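Ticket 2759: Gedico right hand, filter pick stalls before contact
Product: Gedico five-digit hand, on evaluation from Kandura
Status: Open, workaround in place
Last updated: Thursday, 4:40 pm

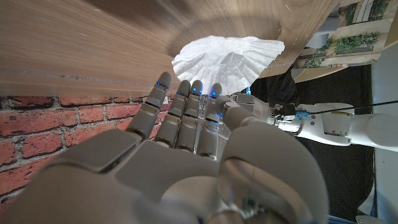

The fault shows up on the coffee filter task in the Justlow bench suite. The hand approaches the circular opening, stops short of the filter rim and holds. Rana, the task runner, waits for a contact event, does not get one, and times out. No error is raised on the hand side. All four finger lights stay blue throughout, so the controller considers the fingers ready.

Expected: fingers close on the pleated rim, thumb opposes, filter lifts clear.
Observed: approach ends early, no closing command sent, timeout code 129.

Checked so far

Power and connectors. Reseated at both ends. No change.

Finger calibration. Ran the full open/close routine from the vendor menu. All joints report inside limits. No change.

Approach distance. Rana takes its stop point from the wrist camera depth estimate. On a rigid cup in the same opening the stop point is correct. On the paper filter it lands short. Thin white paper with a creased center gives a noisy depth patch, and the planner appears to take the nearest reading in the patch as the surface.

Contact threshold. Lowered to the minimum setting. Made things worse: the hand reported contact in free air on 2 attempts and closed on nothing. Restored to default.

Workaround

Set the depth source to "fixed plane" and enter the height of the opening by hand. Approach then completes and the fingers reach the rim. Grip force has to come down to the lowest step or the pleats fold flat. This is acceptable for the evaluation but not for a station where the opening moves between jobs.

Request to Kandura

1. Confirm whether the planner uses the nearest or the median reading in the depth patch, and whether this can be changed in the config file.
2. Confirm the lowest contact force the fingertips can report reliably. The datasheet gives a range for rigid objects only.
3. Advise whether the exposed linkage between the fingers needs a cover for work with loose paper. None was in the kit.

Purchase decision is on hold until item 1 is answered.

3 comments | 2 shares

benchrat: Same behavior here with tissue and thin film. Fixed plane works, but you lose the auto height feature, and that was half the reason we wanted the kit.

k_support: Item 1 passed to the planner team. Please attach the Rana log from a default-threshold run, with the depth patch dump turned on.

ohmwork: Try a matte gray filter if you can get one. Our depth noise dropped a lot with anything that wasn't bright white.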